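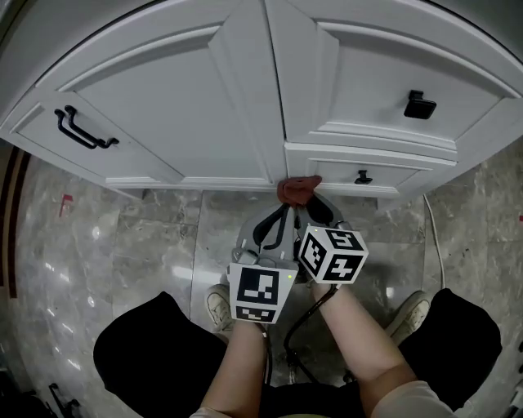
Cloth in the gripper, bottom edge of a white cabinet door.

Review: Avby hand-held gripper, with the Kendimeo training method

We used the Avby to record 58 wiping demonstrations, then trained a policy with Kendimeo's default settings. On 20 test runs it missed the seam between the doors 6 times. Flat panels were fine. The two marker cubes track well, though low work means crouching and my wrists ached by lunch. The cable is too short — I'd want another half metre.

Good for small labs. The method needs more data near corners than the manual suggests.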